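On the Reuse of Desktop Computers: Notes from the Erstead Bench

It is the practice of this journal to record work carried out at the bench in Erstead, and this month's entry concerns an office tower received in the last consignment from Clullen. The consignment comprised 27 machines. Most will be returned to use. A small number, including the one considered in this entry, will be kept open for teaching and for spare parts.

The first task is always to lay the case on its side, remove the side panel and establish what remains inside. The processor had been taken out before I began my notes. The power supply and the drive cage were still fitted, and I saw no reason to disturb either until the cabling had been traced.

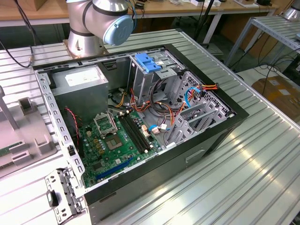
Tetteh wrote in response to the previous entry that the memory should always come out before the cables are touched, as a tug on the main power lead can easily catch a latch. I have considered the point and accept it for crowded cases. Where the leads run well clear of the memory, I continue to begin with the drives.

On cabling more generally, I would ask readers to observe the following. Power leads should be held by the plug and never by the wires. Data cables should be released at the drive end first. Any lead which resists should be left alone until its catch has been found, and a torch is of more use at this point than a firmer grip.

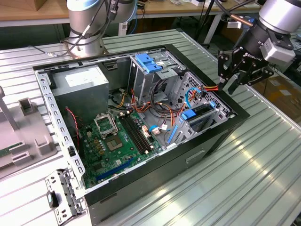 Once the leads have been released they are coiled, tied and placed in a labelled tray. I use the Cenel trays, which are shallow and stack badly, but 8 of them fit on the shelf beneath the window. The entry for this tower in the parts book is 1,006, and the same number is written on the tray.

The matter of the processor socket deserves separate mention. A bare socket must not be touched with the fingers, and a cover should be fitted before the machine is put into storage. I have 3 covers left and shall order more before Sunday.
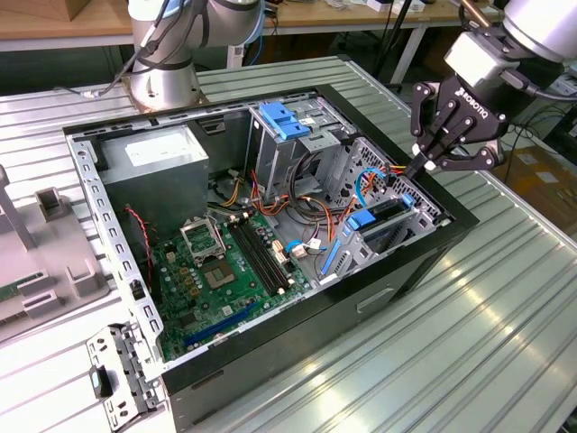
Storage space remains the principal difficulty. The cupboard at Erstead was intended for stationery, and a tower will stand in it only if the shelf above is taken out. For machines kept for teaching I therefore favour those which can be understood without a manual. This one is well suited to the purpose, as the blue plastic latch on top of the drive bay shows a beginner at once where to look. Older cases held together entirely by screws are less forgiving, and I expect to pass two of them on.

The next entry will deal with fans and the removal of dust.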